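Plornwood Shared Workshop
Hand-held gripper build: progress report to the Kernar small projects fund
Second report, covering the period up to the end of November

1. Short summary

The project is on schedule in the mechanical part and three weeks late in the software part. The second version of the gripper is assembled and in daily use. We have recorded 352 grasps with household objects on a table, and 37 of them were marked as failed. The money spent until now is 3806 dollars, which is inside the approved budget. We ask for no additional money in this report, but we ask for one change between budget lines (see section 6).

2. What we promised for this period

In the first report we wrote that until the end of November we would finish the new side frames, choose the pad material for the fingers, and begin with the recording of everyday objects in a home. The frames and the pads are finished. The recording has begun, but the list of objects is not complete.

3. Mechanical work

The first version of the frames was bending when the fingers closed on something heavy. We made the new frames thicker near the joint and moved the screws to the upper edge, so they can be tightened without taking the fingers off. This change took two evenings more than planned – the holes in the first pair were drilled 1 mm too close to the border and we had to make the pair again.

For the pads we compared three materials. The soft foam was good on the first day and then it began to tear. The hard rubber was sliding on glossy cardboard. The dark blue pads which we use now are between these two, and we did not change them since the middle of October.

The trigger is still the old one. It works, but after a long session the hand is tired, and two members asked for a wider handle. We have a drawing for this and will print it in December.

4. Table recordings in the home

All objects for this group are lying on a round dining table, together with the things that are usually there. We decided against clearing the table, as the fund asked us in spring for conditions close to normal life. The patterned tablecloth is also a useful difficulty for the software, which was until now tested on a plain gray bench.

The objects are divided into soft and stiff. For a soft bag the fingers must hold low and close more than one expects from the size of it. For a carton the closing must stop earlier, and the upright position is important. 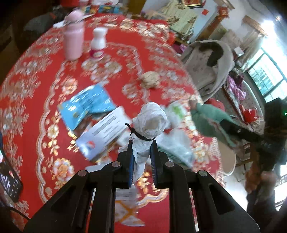

Tied plastic bag in the first picture, milk carton in the second one.

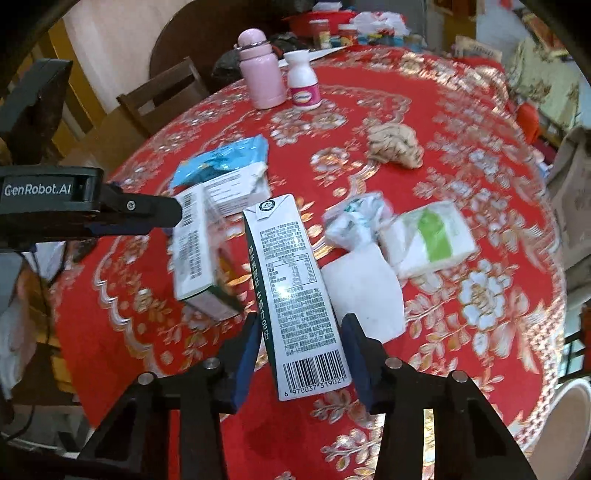
5. Results and problems

Of the 352 recorded grasps, 102 were with soft objects. Most of the failures come from this group. The typical failure is that the fingers take only a fold of the plastic and the object turns. With cartons and boxes the failures are few, and they are mostly mistakes of the operator in approaching from a wrong angle.

The program Nendus, which we wrote for sorting the recordings, is the late part. It reads the files correctly, but it does not yet find the moment of closing by itself when the object is soft. At present we mark this moment by hand, and one hour of recording needs almost two hours of marking. We tried a simple threshold on the finger distance and it was good only for stiff objects.

A smaller problem is the light. Near a bright window the exposure changes during the movement, and some recordings had to be repeated in the evening. We have now fixed the exposure in the settings.

6. Money

Spent until now: 3806 dollars. The largest part went to the electronics and the second set of frames. The line for printing material is almost used up, while the line for travel was not touched. We ask for permission to move 300 dollars from travel to printing material. The receipts are in the shared folder, in the same order as in the table of the first report.

7. Next steps

In December and January we plan to:

– print and test the wider handle
– finish the list of soft objects, with cloth and paper packages added
– correct the closing detection in Nendus
– give one complete gripper to the Sproģis workshop, so they can repeat our recordings with their own operators

For the last point we still need a written agreement on who pays for repairs. A draft was sent to Sproģis and we wait for their remarks. If the fund has a standard text for lending of equipment, we would be glad to receive it before the handle is ready.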